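I had told everyone in robotics club that packing a lunch bag was the easy task. Nandi Mabuza wrote that on the board, with my name under it, and now we were on attempt 113.

"It's the zip side," said Tumelo, who always thinks it's the zip side.

"It's the left wrist," I said. I'd been blaming the left wrist since January (it couldn't argue back!).

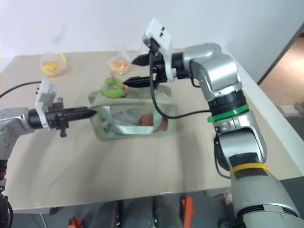 Anel had the laptop on her knees and was reading out joint angles like bingo numbers. The Wamer team had already sent in their run for the Tirkosby Cup and we had until nine to send ours, so of course Tumelo chose that moment to ask if anyone wanted chips.

"Slower," I told her. "Take the left one in slower, and leave the right one open till I say."
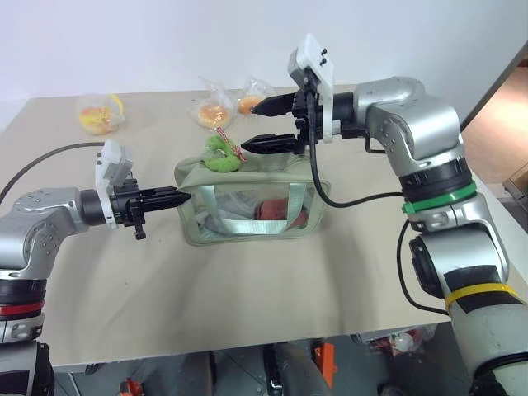 *Left arm going in, right arm open over the corner. Buns at the back.*

I was holding my breath, which is a silly thing to do for a bag. Mr Pretorius had come in with his car keys in his hand, and he didn't jingle them once.

"Now?" said Anel.

"Wait."

"Now?"

"Wait, wait – okay, close the right!"
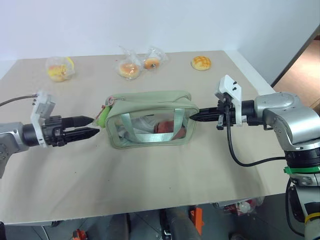 *Both grippers at the bag, with something inside.*

Tumelo grabbed my sleeve. Mr Pretorius put his keys down on the windowsill and pulled up a chair, and Anel asked me, very quietly, what came next.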